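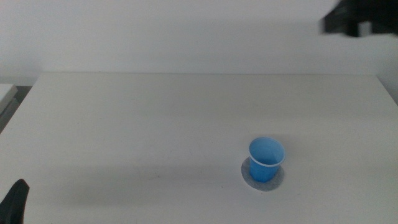
Catriona Cruickshank asked last Monday whether a serving size and a portion are the same thing. They are not. A serving is the amount printed on the label. A portion is what a person pours or puts on the plate.

Unit 4: Reading a drink label
Start with servings per container, then look at sugar per serving. A bottle with two servings and 21 grams of sugar in each holds 42 grams in all.

For next class, read pages 74 to 80 in Arango and bring one label from home.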